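Marit Magnusson and Mitsuko Shimada
Jan 21, 2022

4. Ceilings, light and fittings in converted work halls

4.1 Scope of this section

The previous section dealt with floors and loading. We now turn to the upper part of the room, which the people who use converted halls tend to mention last and complain about most. Our survey covered 50 rooms in former storage and light industrial buildings, all of them now used as workshops, studios or shared technical space. In each one we recorded the ceiling material, the kind and placement of the light fixtures, the route of pipes and conduits, and the finish of the walls up to the ceiling line. Tenants were asked to fill in a short form, and 257 forms came back complete enough to use.

The rooms were let through two property firms, Harkura and Kollár. The firms had different habits in fitting out a hall. Harkura left most of the older surfaces as they stood and hung new services below them. Kollár more often closed the ceiling with a suspended grid and placed everything above it. The comparison between the two groups runs through the rest of this section, though we do not treat it as a test of one firm against the other. The buildings were of different ages and the tenants had different needs.

4.2 Open metal ceilings

Ribbed metal sheet was the most common ceiling surface in the Harkura group. It was usually painted white. Tenants liked the height that came with it and disliked the noise. On the forms, complaints about echo came mainly from rooms with both a metal ceiling and bare masonry walls. Where one long wall had been lined with board or hung with curtains, the complaints dropped, and in 6 rooms where felt panels had been hung between the ribs they were absent altogether.

Paint matters more than we had expected when we planned the survey. A white ribbed ceiling returns a good deal of light to the room, but it returns it unevenly. The face of each rib is bright and the side of it falls into shade, so that the surface reads as stripes. Most tenants said they stopped seeing the stripes within a few weeks. Two who did close drawing work said they never did, and both had moved their tables so that they sat with the ribs running away from them.

Cleaning was a smaller point. Dust settles on top of anything hung below an open ceiling, and the cleaning contracts we read covered floors and windows only. One tenant had bought a long-handled brush for the light fixtures and kept a log of its use, which she kindly shared with us.

4.3 Placement of fixtures

Fluorescent fixtures in rows were still the norm in November, when the last room visits were made. Some landlords had replaced the tubes and kept the housings. Others had added flat light panels near the work areas and left the older rows in place farther back. Mixed layouts of this kind were rated better than rows alone for bench work and slightly worse for general comfort. The main reason given was glare. A panel placed straight above a bench is in the field of view of anyone who has to look up, and people who handle tall stock or work with tools at shoulder height look up often.

We measured light at bench level in every room. The highest reading was 799 lux, taken directly under a new panel in a Kollár room, and the tenant there had taped tracing paper over half of it. Readings at the far walls were much lower in all rooms. Dark masonry made the drop feel larger than the meter showed. Several forms describe the back of the hall as dim in rooms where the readings were well within the range the landlord had promised.

4.4 Pipes, conduits and vents

In the rooms with open ceilings, pipes and conduits are part of what people see every day. We noted whether they ran along the walls or across the room, whether they were grouped, and whether they were painted to match the ceiling. Grouped runs along one side were preferred by a wide margin. Painted runs were preferred over bare ones, but by less than we had thought likely, and some tenants said they would rather be able to tell one pipe from another. 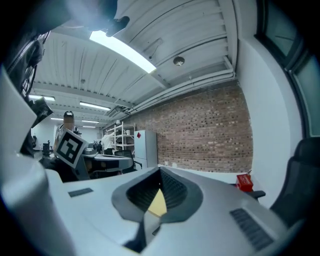 Figure 4. White ribbed metal ceiling with a light panel, fluorescent fixtures in receding rows, and pipes and conduits grouped along one side toward a brick wall.

Runs across the room caused more practical trouble. They limited where a hoist or a tall shelf could stand, and they made it harder to move a light fixture once the layout of the room had changed. In one hall a tenant had planned a storage rack from the Skundeo range and had to settle for a lower model after measuring the clearance under a cross run. The landlord had not marked the run on the plan.

Vent units raised a similar question. Placed near a wall, they were out of the way but served the middle of the room poorly. Placed centrally, they did their work better and competed with the lights for space. We have no clear finding to offer on this point. The forms are split, and the rooms differ too much in size for the answers to be pooled.

Smoke detectors were present in every room we visited. Their position had been set by the fire plan and was not open to change, so we recorded it without asking tenants to rate it. A few rooms had a detector close to a light fixture, and changing a tube there meant working around it from the ladder.

4.5 Brick walls at the ceiling line

Old brick was kept in most Harkura rooms. Tenants rated it higher than any other wall surface in the survey, including those who had complained of echo. Mixed brick, with reds and browns beside paler units, was liked more than brick of a single color. The weak point was the top edge, where metal sheet meets masonry. Gaps at this joint had been filled with foam in some halls and with mortar in others. The foam had been painted in only a few cases and had begun to yellow in the rest.

At the Gruvex building the joint had been covered with a folded metal strip fixed to the ceiling side only. The strip hides the gap and leaves room for movement. It had been in place for two winters when we saw it, and the tenants had made no remarks on it in their forms. We return to this detail in Section 6, together with the cost figures supplied by the landlord.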